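Textile Care Technician, Uniform and Workwear Rental (two openings)
Flotden, Dalville plant
Posted 2018-06-08
Full time, hourly, first and second shift

Flotden rents, washes, repairs and replaces work clothing for manufacturers, food processors and repair shops. The Dalville plant handles 2,558 active wearer accounts. Of these, 1,692 are on a weekly exchange and the remainder are on a two-week exchange. We are filling two technician positions in the inspection and repair section. Both positions start in September.

The section receives clean garments from the finishing line, checks them against the wearer record, and either releases them to route sorting or holds them for repair. It also runs wash trials on new fabrics before they are added to the rental catalog. The technician reports to the section lead and works at an assigned bench.

Duties

Inspect garments for seam failure, broken closures, holes, abrasion, staining and color loss. Grade each garment using the four-level plant scale.
Record the grade and repair code in Totudum, the plant's garment tracking system. Scan the garment tag before and after each repair.
Perform basic repairs: buttons, snaps, zippers, hems, patches and belt loops. Lockstitch and bartack machines are used daily.
Cut and mark test pieces for wash trials. Measure length and width before the first cycle and at the intervals listed on the trial sheet.
Load and unload the trial washers, weigh detergent, and log cycle settings.
Prepare a short written result for each completed trial.
Keep the bench, lint traps and needle log in the condition described in the shift checklist.

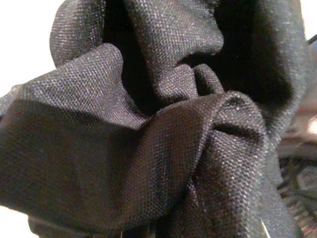
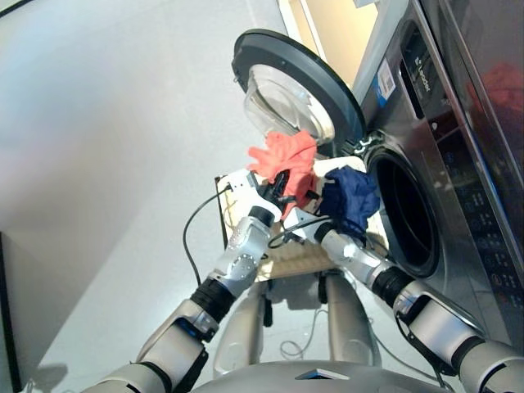
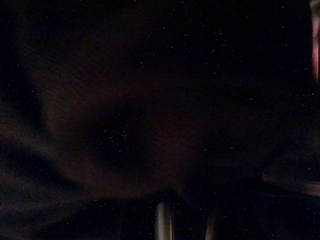

Wash trials take up one to two days of the technician's week, depending on how many fabrics are under review. A standard trial runs 100 cycles per fabric, with test pieces pulled for measurement at fixed points. The trial washers are separate from the production tunnel and are loaded by hand through a round front door, as on the silver machine with the clear domed glass. Loads are small, and the load weight must match the trial sheet before the cycle is started. Pieces outside the shrinkage limit are retested once. If the second result is also outside the limit, the fabric is returned to the supplier with the measurements attached.

Required

High school diploma or equivalent.
One year of experience in commercial laundry, sewing, alterations, garment inspection or textile testing. Vocational coursework in sewing or textiles may be counted toward this requirement.
Ability to read a ruler in inches and millimeters and to enter numbers accurately.
Ability to tell similar shades apart under bench lighting. A color matching check is part of the interview.
Ability to stand for most of a shift and lift 40 pounds.
Basic computer skills. Previous use of Totudum is not expected.

Preferred

Experience with industrial sewing machines, including thread tension adjustment and needle changes.
Familiarity with common workwear fabrics, such as polyester and cotton twill, canvas and flame-resistant blends.
Ability to work either shift during the training period.

Schedule and pay

First shift runs from 6:00 a.m. to 2:30 p.m. Second shift runs from 2:30 p.m. to 11:00 p.m. Each shift includes a 30-minute unpaid meal period. One opening is on each shift. Applicants should state a preference or write "either."

Pay is hourly and depends on experience. Second shift carries a differential. Health coverage, paid holidays and a retirement plan are available after the waiting period. Work clothing is supplied and laundered by the plant. Safety shoes are reimbursed up to $100 per year with a receipt.

Training lasts six weeks. The first two weeks cover grading and tag scanning, the next two cover repairs, and the last two cover wash trials. New technicians are signed off on each part separately.

How to apply

Complete the application form at the front office, Morris Street entrance, or request one by mail. Attach a work history covering the last five years and the names of two work references. A resume may be attached but does not replace the form. Incomplete forms are returned.

Selected applicants will be asked to come in for an interview and a bench test. The bench test consists of grading a set of garments, replacing one zipper and measuring three test pieces. Allow two hours. Tools are provided.

Flotden is an equal opportunity employer. Applicants who need an accommodation for the bench test should note this in the last section of the form.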